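Prurkidik -- démonstrations de la journée portes ouvertes

LISEZMOI, version du 21 février 2023

Ce dépôt rassemble les séquences enregistrées pendant notre journée portes ouvertes à l'atelier Tinus : 14 tâches de manipulation, faites à la pince à main devant les visiteurs, puis avec eux. Quel plaisir de voir la file s'allonger devant la table -- on a fini avec près de 5 heures d'images !

Contenu

demos/ : une séquence par essai
taches.csv : nom de la tâche, objet, poste
notes/ : remarques prises sur place, un peu en vrac

Tâche 3, le couvercle rose

La préférée du public. Il faut approcher les deux doigts au-dessus du grand couvercle en plastique, posé de biais sur la table en bois clair, à côté du récipient blanc. Les mousses noires des doigts commencent à s'user sur les bords, elles tiennent encore. Le rebord surélevé du couvercle fait un bon repère pour l'approche, et les deux petits plots blancs ressortent très bien sur le rose mat.

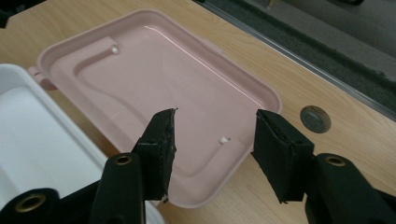

Utilisation

Décompresser l'archive, puis lancer trillik lire demos/. Les séquences de la tâche 13 demandent le module Cronin, à installer à part.

Limites connues

Un seul poste, un seul éclairage. Les gestes des visiteurs sont plus hésitants que les nôtres -- on les a tous gardés, ils sont passionnants à revoir. Prochaine ouverture en septembre, avec d'autres objets.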